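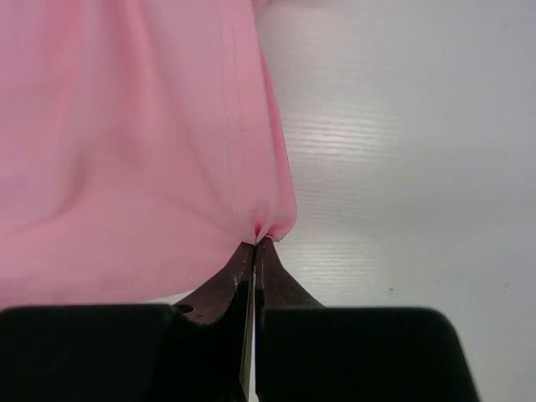 Vol. 7, No. 2

Clothing Exchange Sets New Folding Standard for T-Shirts

28 July 2019
By Eilidh Haldane

The Grorgate Clothing Exchange has adopted a single method for preparing T-shirts and other light tops before they are placed on the public shelves at Hattar Hall. The method applies to all adult and children's sizes and takes effect with the coming season's stock.

Under the new standard, each shirt is lifted clear of the table and held at two corners until the fabric hangs down. The seams are then checked for pulled stitches, and the hem is looked over along its full length. A shirt that passes is laid face down, the sleeves are brought in, and the body is folded in thirds. Shirts with open seams go to the mending shelf and are not folded.

Knit tops made up the largest share of items returned to the sorting room during the review that began in March. The Exchange examined 215 garments in that review. The most common complaint from visitors concerned shirts folded with a sleeve caught inside, which left deep creases and made the size label hard to find. Small seam openings were the second most common problem, and many were noticed only after the shirt had been taken home.

"A shirt in a heap tells you very little," said Vanderleia Pacheco, manager of the sorting room. "Once it is up off the table, the side seams and the armholes can be seen, and you know whether it should be on the shelf at all."

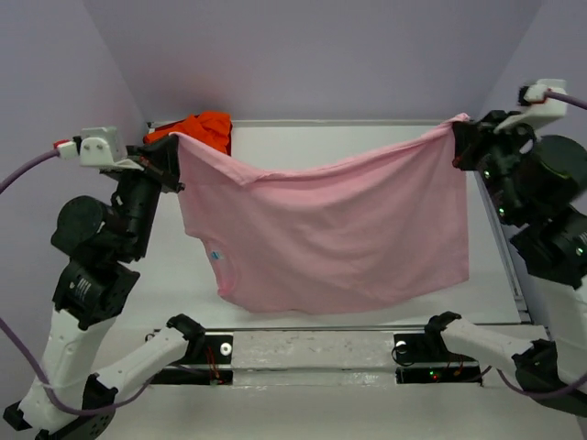 Page 2

Light-colored clothing will receive closer attention. Pale pink, white, and cream knits show marks that are easily missed on darker cloth, and they pick up color when stored against brighter pieces. Sorting staff have been asked to keep a pale shirt apart from any strong orange or red item once both have been checked, and to shelve the two in separate stacks.

The sorting tables will continue to have white tops. The Exchange considered a gray surface last year but found that lint and loose threads were harder to see against it.

Stacks at Hattar Hall will be limited to 25 shirts. Taller stacks have tended to lean and spill when a visitor draws one from the bottom. The shelving, supplied by Mularier, will not be altered, although the dividers will be moved closer together to suit the narrower fold.

The Clindavach branch will follow the same standard when its current stock has been cleared. Sweaters, jackets, and trousers are not covered for now and should be folded as before. Satin and other slippery fabrics will remain on hangers at both sites.

A printed sheet showing the order of folds is available at the front desk. Residents bringing in clothing are not required to fold it, but are asked to button shirts and empty all pockets.

Comments

marnie_t: Glad to hear about the shorter stacks. Will the children's shelf still be sorted by age, or by the size on the label?

R. Oakes: I have been folding in thirds for years and it does keep the creases off the front. Please do the pillowcases next.

dulcie44: Does the Clindavach desk have the sheet too?

Contact the Exchange | © Grorgate Clothing Exchange. All rights reserved. | Back to top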